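Spent most of July collecting demonstrations for a shopping task on a humanoid. A few people have asked what the days look like, so a thread.

The task sounds small. The robot holds a shopping basket, goes to a produce stand, picks what it has been asked for, puts it in the basket. We do it by teleoperation. One person drives, one person resets, and we swap when the driver's shoulders give up.

We are at 1277 episodes kept. Kept is the important word. The raw total is a good bit higher and I have stopped quoting it, as people hear the bigger number and remember that one.

What gets an episode thrown out: dropped camera stream, the driver changing their mind halfway through a reach, a reset person's foot in view, or the wrong instruction attached. We lost 272 to the last one alone. The labels had slipped by one row in Widby, our logging tool, and it took us far too long to spot it.

We could have relabelled those. We tried with a small batch. Checking each one against the video took longer than driving it again, so we drove them again.

On pace: a good session is 20 episodes before a break. You can push past that, but the grasps get sloppy and you see it in the wrist traces well before you see it in the video.

Basket handling is its own problem. Most of our early data had the arm starting from a rest pose with the basket already hanging from the hand. The first policy we trained on that was fine until the basket was put down, and then it had no idea how to get it back up again.

So we split it. Picking up the basket, carrying it, setting it down and holding it steady are now separate segments with their own start and end marks. Ekar is the name of the script that cuts them. It is ugly and it works.

A clear basket is hard on the depth camera. The side walls come and go depending on the light. We thought about swapping it for a solid one and decided against it. Shops have all sorts of baskets, and I would sooner find out now.

The vegetables are artificial. Real ones went soft within days and the weights changed as they dried out. The trade is that fake cabbage slides more than real cabbage, so I don't trust our grip force numbers to carry over.

We shuffle the stand between episodes. Early on we were lazy about it and always put the cabbages back the same way. The policy learned the place and ignored the vegetable. Now there is a printed list of layouts, 7 of them, and the reset person works down it.

Basket in the right hand, from the head camera:

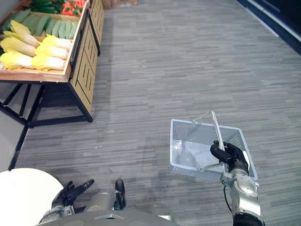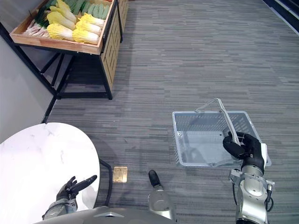 Next job is getting the left hand to do more. In most of our episodes it hardly moves, and a policy trained on those treats it as spare. We want it picking while the right hand keeps the basket still.

Urrego, the other half of the project, is doing the same task with a fixed arm and a trolley. When both sets are clean we will train on the two together and see if it helps or just muddles things. I don't have a strong view yet.

Someone asked if we are releasing it. Plultix pays for the robot time, so it is their call. I have asked for the basket segments at least. Will post here when I hear back.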